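Last updated 2019-02-27
14 shares | 2 comments

3. Sorting loose wire by color

3.1 Materials

The offcuts used in this part of the study came from the bench waste of two small workshops, Lotetti and Chatzigeorgiou, which repair control panels and lighting. Both throw their short lengths into a single drum. The drum we received held 3851 pieces after we removed anything with a plug, a crimped lug or a length of sleeving still attached. Of these, 2244 were short enough to sort on a table without being cut again, and only those are treated in the rest of the section.

Insulation color was the only property used for sorting. Gauge would have been more useful to the workshops, but it is slow to judge by eye on thin wire, and the printed marks on the insulation were often rubbed away. Faded pieces were placed with the color they most resembled. Striped pieces were sorted by the wider of the two colors. Iraklis Michailidis wrote the color list and settled the doubtful cases, which were mostly grays and washed-out browns.

3.2 Why the pieces tangle

A length of thin wire that has been pulled from a panel keeps its bends. When many such lengths are tipped out together, the bends catch on each other and the heap behaves like one object. Lifting a single end tends to bring up several neighbors, and pulling harder closes the loops into knots. Stiff pieces gave less trouble than soft ones of the same length, which agrees with the earlier notes from the Riltlow trial.

The cut ends matter too. Where the insulation has been stripped back, the bare strands spread and hook into other pieces. We left the ends as they came, because trimming them would have added a step that neither workshop was willing to take on.

3.3 Layout of the table

All sorting was done on a hard, smooth tabletop. A cloth surface was tried first and dropped -- the bare strands caught in the weave. The divided bin stands toward the back of the table and the wire still to be sorted is kept in front of it, so that a lifted piece travels a short way and any trailing end falls on the tabletop. Each compartment is given a color group at the start of a batch and keeps it until the batch is closed.

A batch is counted as closed when the table is clear and the bin has been checked once by hand. Pieces found in the wrong compartment at that check are recorded before being moved. Batches of 116 pieces were used throughout. Larger ones were hard to spread, and the lower layers of the heap were pressed tight by the weight of the wire above them.

Blue wire was usually the largest group and was left until last in most batches. Once the smaller groups had been drawn out of it, the remaining heap could be moved in a few large handfuls, with no need to free the pieces one at a time. This saved time but made the final check longer -- a single red or gray length is easy to miss inside a dense heap of blue. Figure 3 shows wire on the table and in the bin.
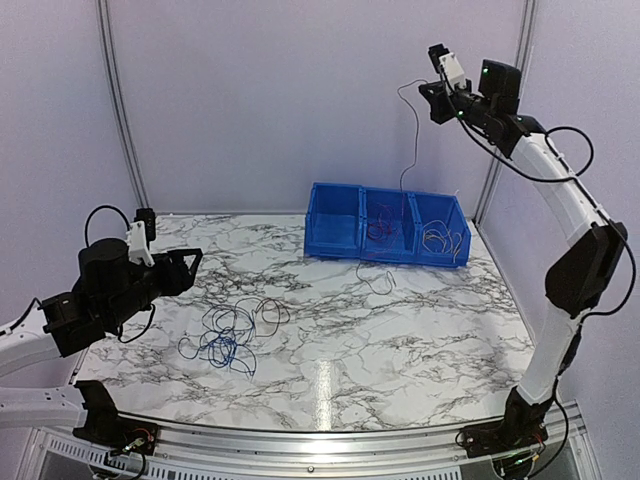
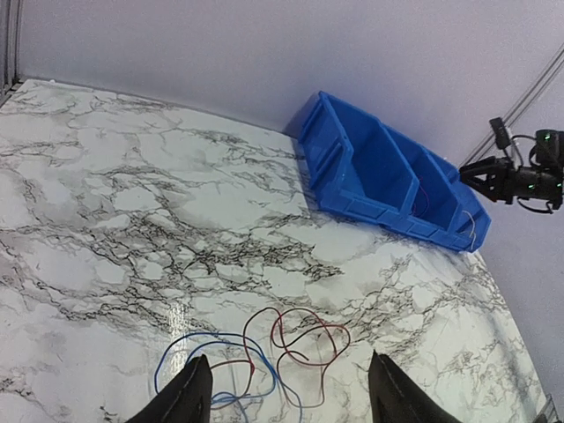 Figure 3. Loose wire and the divided blue bin on the sorting table. Blue wire lies on the tabletop in both views; the dark red wire is out on the table in the second.

3.4 Errors found at the check

Most misplaced pieces had not been put in the wrong compartment on purpose. They had been carried in by another piece, hooked at a stripped end or caught in a loop. The dark colors suffered most, as a thin dark strand is hard to see against a bundle of other wire. Yellow and tan pieces were rarely lost in this way, though the two were sometimes confused with each other, and we ended by putting them in one group.

A second kind of error came from long pieces left hanging over the front lip of the bin. If the hanging end was caught by the next piece, the whole length could be drawn back out onto the table. Tucking each end in as it was placed removed the problem in the later batches. The deeper bins supplied by Buvari were also tried, and gave the same result without tucking, but the wire at the bottom was harder to check.

Contact the authors | Copyright 2019 | Back to top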